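Sallura Wrist Marker Set for Hand Demonstration Work
Made by Vasia, Cundusthorpe
Page updated 2026-03-25

Overview
The Sallura set is a pair of wristbands with printed marker tiles, used when a person's hand work is recorded to teach a robot arm the same job. It is sold to sites that run their own recording stations and need their setup to follow a written practice. The notes on this page come from the Su handling guide, which ships with every set.

What is in the box
2 wristbands, black, adjustable
12 spare marker tiles, black on white
1 printed copy of the Su guide
1 sheet of record forms

The strapped devices and their cables are sold separately. See the Sallura accessories page.

Fit and wear
Put the bands on over bare skin or a tight sleeve. Loose cuffs slide down and cover the tiles. The band should not turn when the wearer twists a hand, but it must not leave a mark after a normal shift. If it does, go up one size.

Each person is fitted before the first recording of the day. Do not swap bands between left and right. The tile patterns are different on each side, and a swapped pair means the whole session has to be thrown out.

Cables should run back toward the wearer's body and away from the work. Leave enough slack for a full reach to the far edge of the bench.

Bench practice
Work on the bench that is used for the real job. Scratches, dust and scraps of tape can stay as they are. The Su guide only asks that the following be moved: blades that are not part of the task, open drinks, and anything that could fall when the arms cross the bench.

Parts being handled should be kept near the middle, where both wrists can be seen by the head camera. Two-handed tasks such as holding a tape dispenser while the roll is in its slot are a good check of the setup, as both bands have to stay readable while the fingers are close together.
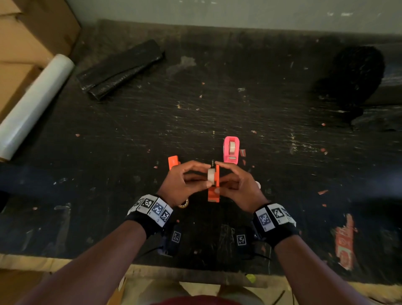
Rules for the recording station
1. The wearer can stop at any time, and does not have to give a reason.
2. Nothing powered moves on the bench while hands are in the work area. If a robot arm shares the station, it is locked off first.
3. Faces, badges and screens are kept out of view. If one gets in, mark the clip on the record form.
4. Do the task at normal speed. Slow, careful versions are recorded only if the job sheet calls for them - and they are labeled as slow.
5. Failed tries are kept and labeled. Do not delete them at the bench.

Care and replacement
Wipe the tiles with a damp cloth. Do not use solvent, which lifts the print. Check the tiles after every 12 sessions and replace any that are bent, scuffed or lifting at a corner. Bands are rated for 400 sessions, or 300 if they are worn over sleeves.

Ordering
Sets ship from Cundusthorpe. The guide will be reissued in June, and sets bought before then get the new copy at no charge. Replacement tiles are sold by side, so state left or right on the order.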